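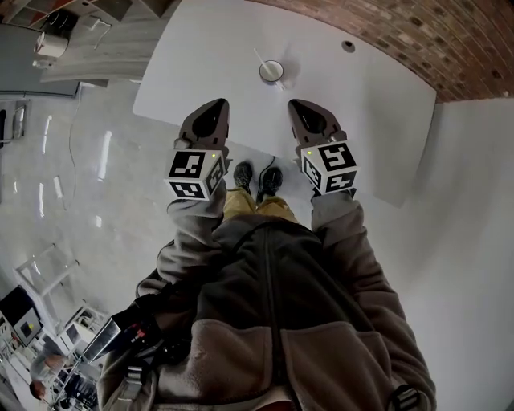 How much weight can the Plandmont 44 folding table hold?

The rated load is 1,000 pounds, spread evenly over the top with all four legs locked and the table standing on a level floor. The rating drops to 50 pounds for anything placed on a drop leaf.

Plandmont 44 Work Table

Item group: Workroom and classroom tables
Maker: Runer
Top: white laminate, matte
Frame: welded steel tube, powder coated
Ships: flat, in 2 cartons

Overview

The Plandmont 44 is a work table for sewing rooms, print shops, packing areas and classrooms. It is sold as a fixed-height table with folding legs. The 44 in the name is the depth of the top in inches, which lets most widths of quilting cotton lie open across the table from edge to edge.

The top is one piece. There is no seam down the middle, so paper and fabric slide across it without catching. Earlier versions had a center joint, and the change was made after requests from pattern cutters who were tired of running a rotary blade over it.

The matte finish cuts down on glare under overhead lights. It also shows pencil marks, which wipe off with a damp cloth. Permanent marker will come off with rubbing alcohol if you get to it the same day. Older marks may leave a faint shadow.

Top and edge

The laminate is bonded to a particleboard core and sealed on both faces. The edge band is 2 millimeters thick and slightly rounded. It holds up well to being leaned on and bumped by chairs. It does not hold up to clamps with bare metal jaws, so use a pad or a scrap of wood under the clamp.

Do not cut directly on the top. Use a cutting mat. Irons and heat presses need a heat-proof pad at least as large as the base of the tool.

Legs and frame

Each leg folds inward and locks with a spring pin. You should hear a click when the pin seats. If you don't, lift that corner slightly and push the leg outward until it does.

The feet are threaded and can be screwed in or out to level the table. Rubber caps are fitted at the factory. Felt caps for wood floors are sold separately (see Accessories).

Folding casters are available for the Plandmont 44, but they lower the load rating. The figure is printed on the caster carton and in the leaflet that comes with them.

Assembly

The top and the leg frame come in separate cartons. They may arrive at different times of the day if the carrier splits the order. Lay the top face down on a blanket, set the frame over the threaded inserts, and start every bolt by hand before tightening any of them. The hex key is taped to the inside of the frame.

Two people should turn the table over. Lift it by the frame and not by the edge of the top.

Check the bolts again after a month of use. They settle a little — a quarter turn is usually enough.

Accessories

Felt foot caps, set
Folding casters, locking
Drop leaf, left or right
Rezende under-table shelf, wire
Rezende paper roll holder, end mount

The roll holder and a drop leaf cannot be fitted to the same end. The wire shelf has to come off before the legs will fold.

From customers

"We run a small alterations shop and replaced two old cutting tables with this one. The height is right for standing work. I would have liked a darker color because lint shows less, but white is better for seeing a chalk line on navy cloth." — Vasanthi Warrier

"Good table. The top carton had a crushed corner and the replacement took longer than I was told. The second one came fine. We use it for sorting seed packets and it stays folded the rest of the year." — Annatjie Oosthuizen

Questions about this table

Can it be left outdoors?
No. The core swells if water gets past the edge band. A covered porch is fine for an afternoon.

Can two tables be joined?
Yes, along the long side, with the Plarstead joining plate. The plate fits tables made after October of last year. Older frames don't have the holes, and drilling them voids the warranty.

Is the top sold on its own?
It is. Ask for the top without inserts if you plan to mount it on your own cabinets.

Does it come in other colors?
White only in this size. The smaller tables in the range also come in gray.

Delivery and returns

Delivery is to the first door on the ground floor. Please open the top carton before signing and note any damage on the driver's sheet. Returns are accepted on unassembled tables in the original cartons. The buyer pays return freight unless the table is faulty or was damaged on the way.

Spare pins, bolts and foot caps are kept in stock for all current tables and can be ordered by phone or from the parts page.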